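**To:** Members' list, Breletholm Community Bakehouse
**Date:** 10/2/22
**Subject:** Re: Proving schedule and oven bookings for the winter term

Dear members,

Thank you to those who wrote in after the notice on oven bookings. Several of the questions overlap, so the office is replying to the full list. The message from Seren Rowlands is quoted below, as it raises most of the points that others have put to us separately.

> I have read the new booking sheet twice and I am still unsure how it treats overnight doughs. My rye goes into the cold room in the evening and is baked the next morning. Do I book one slot or two? The old sheet had a column for the cold room and the new one does not.
>
> I would also like to know whether the flour order is still going through Gwynne. The last bags of strong white took up far less water than the ones before them, and I had to bring my usual dough down by a good deal to get a shape out of it. If the mill has changed its wheat, it would help to be told.
>
> Lastly, can the Saturday-style long bakes be spread through the week? The deck oven is always full when I want it and cold when I do not.
>
> Seren Rowlands

**Overnight doughs.** Please book one slot only, for the bake itself. The cold room no longer needs a booking. Label each tub with your name and the hour it went in. The room is set to 4 degrees Celsius and should not be adjusted by members. If you find that your dough is moving too slowly, leave it on the bench longer before it goes in. Unlabeled tubs will be moved to the bottom shelf, and tubs left for more than 36 hours will be thrown out. We have had to do this on several occasions since May and would prefer not to continue.

**Flour.** The order remains with Gwynne for white and wholemeal. Rye has moved to Jindden, whose price is a little higher but whose deliveries have been more regular. We wrote to the mill about the strong white, and they confirmed that the current bags are from a new harvest. Members working with wet doughs should hold back part of the water at mixing and add it once the dough has come together. The next order closes when we reach 60 bags, and late requests will be carried over to the one after.

**Long bakes.** We agree that the deck oven is poorly shared at present. From the start of the winter term, bakes of more than two hours may be booked on any open day, provided that the oven is free by closing time. The Vovico oven in the back kitchen may be used for rolls, flatbreads and tins. It is not suitable for large hearth loaves, and the door seal is still waiting for a part.

**Membership.** The list now stands at 154 names, and a fair number of these have not booked in the past year. If you no longer intend to bake with us, please reply to this message and your place will be passed on. Fees already paid for the term will be returned in full.
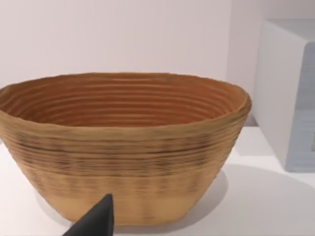

Shaping and final proof have also drawn questions, mostly from newer members who find that their loaves spread on the peel. In most cases the dough has been left too long in a warm room, or was shaped without enough tension across the top. Shape once lightly, rest the dough under a cloth, and shape again more firmly before it goes in the basket. Dust the inside well with rice flour, paying attention to the grooves between the ridges that run in rings around the wall of a long oval form, where wet dough is most likely to catch. After use, brush it out dry and leave it open to the air. Baskets must not be washed with soap or put away with dough still in them — a soft brush is kept by the sink for this purpose.

Please send any further questions to the office and not to individual bakers. Replies sent to this address will reach the full list, so kindly start a new message for anything concerning your own fees or bookings.

Yours faithfully,

The Office
Breletholm Community Bakehouse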